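Workshop notebook – Ongart bench
November, late afternoon

Picked up the bracelet sorting again. The plan was to untangle everything in one sitting, a plan last heard from Nia Gape, who then remembered an appointment.

Stock on paper: 236 pieces, mostly cord and bead, bought in as a mixed lot from Perneteck. Paid 110 for it. The knots came free.

Method so far
Lift from the top, never pull from below. I pulled from below at 3:20 and lost half an hour to one red cord that had made friends with everything.
Beads on elastic go in the Stendus tray. Woven and braided ones get laid flat on card.
Anything with a broken clasp gets a tag and goes back to Nia, with my regards.

Where it stands
50 pieces done and carded. The rest is still in the black square box with the white inside, on the little white table next to the bed. The blue ones should be easy – the braided strap is up against the side of the box and the woven one with the round openings is near it. The red string lies across a corner of the pile, looking innocent. The tabletop has faint pinkish marks on it. Try the mild cleaner first, and test a corner.
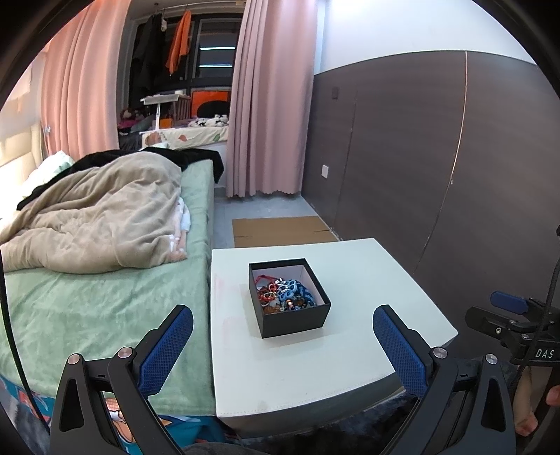

Next time
Start with the orange and brown beads.
Bring the good tweezers and a decent lamp.
Ask Zernen if they still want the carded ones before I buy more card.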